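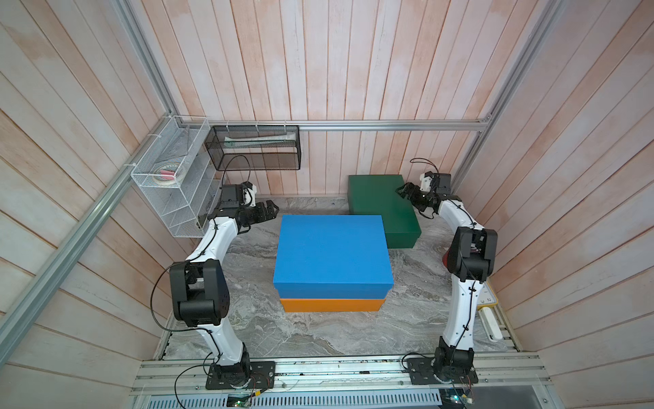
Projects > Shared Workshop > Reports to Funders

Interim Progress Report: Two-Arm Sorting Cell, Brutmont Shared Workshop

July | Submitted by Lerato Gumede, project lead

1. Purpose of this report

This report covers the second period of the grant awarded by the Lambrechts Fund to the Brutmont Shared Workshop for the construction of a small two-arm robot cell. It sets out the work completed, the work still open, and one change to the schedule for which we request approval.

2. Construction of the enclosure

The enclosure is complete on three sides. The walls are narrow vertical planks with a pale washed finish, carried on aluminum extrusion. Both arms stand on black mounting plates on the front rail, which allows either one to be removed without disturbing the other. The floor has a gray marble pattern. Members have asked whether a plain floor would serve better, and a trial is included in the next period.

Tape is kept in a white wire mesh organizer on the left wall, and a black mesh basket is tied to the back rail. The wiring on both arms has been secured with cable ties. The small circuit boards near the arm bases remain exposed, and covers for them are listed under open items.

3. Arms and cameras

Each arm carries a two-finger gripper and a wrist camera. Hường Đỗ assembled the left arm in the first period and completed the right arm in this one, using the same drawings with the base holes mirrored. Two sets of printed finger parts were rejected for poor fit before the present set was accepted.

Calibration of the wrist cameras took longer than planned. The bracket supplied by Zalley allowed the camera to turn slightly when the wrist reached the end of its travel, and readings taken in the morning could not be repeated after lunch. A locating pin was added to each bracket and the procedure was repeated in full.

4. Trials

Trials use plain colored boxes and blocks, which members can set out again quickly between runs. The task in this period was to pick up one box and place it on another. 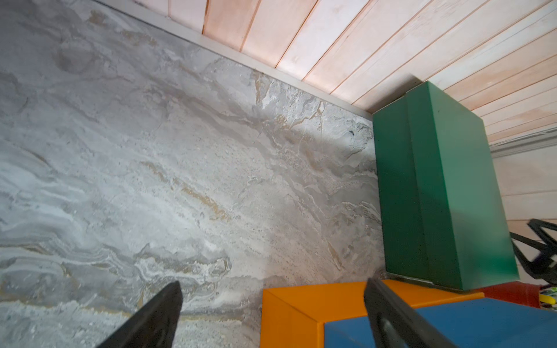
The left and right arms were first tested separately, then together. Of 34 single-arm attempts, 27 ended with the box placed within the agreed tolerance. Most of the remaining attempts failed at the approach, with one finger touching the top of the box before the gripper had come down far enough. The approach height has been raised in the control program and the change will be tested in the next period.

Two-arm work is at an earlier stage. The arms have completed 30 runs at reduced speed, all with a member at the stop switch. We do not consider these results sufficient to report a success rate — the program was changed several times between runs.

5. Budget

Spending is within the approved total. The cost of the replacement brackets was met from the hardware line. The lighting line has not been touched, and we ask that it be carried forward.

6. Open items and request

— Covers for the circuit boards and strain relief for the cables at both bases.
— Trial of a plain floor panel.
— Written operating instructions for members who did not take part in the build.
— Transfer of the trial records to the Lundari archive, as required under the grant terms.

We request an extension of 30 days to the two-arm trial stage. No additional funds are sought. The open evening for members would be held after that stage, on a Friday, and the Fund's representative will be invited.

Supporting records, including the parts list and the trial log, are available from the project lead on request.

3 comments | 12 shares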